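**Kistus Sortierschale flach, orange, Bestellnummer 2769**
Gekauft bei Moldovan, 17 Euro das Stück, seit 5 Monaten in Gebrauch

Wir zerlegen in der Werkstatt kleine Elektrogeräte und sortieren die Teile vor: Motoren, runde Platinen, Kabelbäume, Kleinzeug. Bis zum Frühjahr lagen die Teile in Kartondeckeln und alten Besteckkästen. Bei Kabelbäumen funktioniert das schlecht. Die Stecker bleiben an den Kartonkanten hängen, und ein kleiner weißer Stecker auf grauer Pappe ist schnell übersehen. Woo-jin Geum hat dann die Kistus-Schalen vorgeschlagen, und wir haben sechs davon bestellt.

## Form und Material

Die Schale ist ein flacher, rechteckiger Kunststoffbehälter mit runden Ecken und einem kräftigen, erhöhten Rand. Der Boden ist eben, ohne Rillen und ohne Einsätze. Wer Fächer braucht, muss etwas anderes kaufen, es gibt auch keine Trennstege als Zubehör. Für Kabelbäume ist der glatte Boden aber richtig. Man kann die Leitungen auffächern, und die Flachsteckhülsen verhaken sich nirgends.

Der Rand ist breit genug, um die Schale auch voll mit einer Hand zu tragen. Er hält auch kleine Motoren zurück, die auf einer ebenen Fläche gern wegrollen. In den Kartondeckeln hatten wir das Problem ständig. Nach fünf Monaten ist der Rand unbeschädigt, am Boden gibt es Kratzer von Platinenkanten. Die stören nicht.

## Farbe

Im Katalog heißt die Farbe Orange. Je nach Licht geht sie eher ins Gelbliche, auf dem weißen Tisch morgens mehr als abends. Ich hätte Grau genommen, wenn es das gegeben hätte, und bin inzwischen froh darüber, dass es das nicht gab. Schwarze und grün-gelbe Leitungen heben sich gut ab, weiße Stecker auch. Schwieriger ist es mit roten Teilen. Rote Leitungen sieht man noch ordentlich, bei rötlichen, durchscheinenden Quetschhülsen muss man zweimal hinschauen. Wer viel davon sortiert, sollte sich nach einer anderen Farbe umsehen.

## Im Alltag

Vier Schalen stehen bei uns fest auf dem Arbeitstisch, zwei links, zwei rechts, dazwischen eine rechteckige Edelstahlschale. Die ist nicht von Kistus, die hatten wir schon. Die beiden übrigen liegen im Regal und kommen dazu, wenn eine größere Lieferung zu zerlegen ist.

Die Einteilung hat sich so ergeben: Motoren in eine Schale, die roten Platinen in die nächste, Kabelbäume in die dritte und vierte. Die Platinen legen wir einzeln nebeneinander, mit den Bauteilen nach oben. Das kostet Platz, aber gestapelt verbiegen die Kondensatoren. Zwei Platinen pro Schale sind bequem, mehr gehen auch, dann muss man allerdings auf die Stecker daneben achten.

Bei den Kabelbäumen legen wir den umwickelten Strang in die Mitte und ziehen die Abzweige nach außen. So lassen sich die Etiketten lesen, ohne dass man alles noch einmal anfassen muss. In einen tiefen Behälter könnte man mehr hineinwerfen, aber dann liegt wieder alles übereinander.

## Was stört

- Die Schalen lassen sich ineinander stapeln, aber nur leer. Mit Inhalt drückt die obere auf die Teile darunter.
- Es gibt keinen Deckel. Über das Wochenende legen wir ein Tuch darüber, am Montag ist trotzdem Staub drin.
- Kein Beschriftungsfeld. Klebeetiketten halten am Rand schlecht, Kreppband etwas besser.
- Auf einer glatten Tischplatte rutscht die leere Schale leicht weg. Mit einem Kabelbaum darin steht sie besser -- ein paar Gummifüße hätten trotzdem nicht geschadet.

## Vergleich und Preis

Wir hatten vorher eine Schale von Gullatia zur Probe. Sie ist billiger, hat aber einen dünnen, scharfkantigen Rand und verzieht sich beim Tragen. Die haben wir zurückgegeben. Von Fudis gibt es ein Modell mit Deckel, das kostet deutlich mehr und war bei Moldovan nicht lieferbar. Dazu kann ich nichts sagen.

17 Euro für eine Kunststoffschale ohne Zubehör finde ich viel. Für den Zweck würde ich sie trotzdem wieder kaufen, dann gleich mit Rabatt ab zehn Stück. Einen Punkt Abzug gibt es für den fehlenden Deckel: vier von fünf.
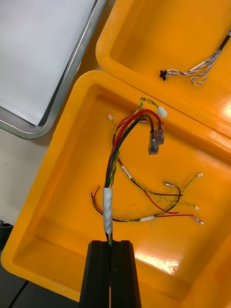
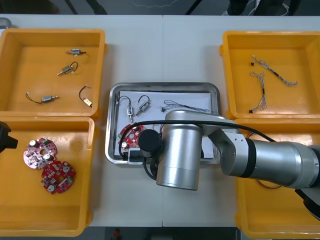 **Kommentar von Periklis Balaskas:** Gegen das Rutschen hilft bei uns eine Antirutschmatte aus dem Küchenbedarf, passend zugeschnitten und unter die Schale gelegt. Beim Rot gebe ich dir recht, wir sortieren die rötlichen Hülsen deshalb in eine weiße Schale. Weißt du, ob die Kistus auch in der halben Größe noch zu bekommen ist? Bei Moldovan finde ich nur die 2769.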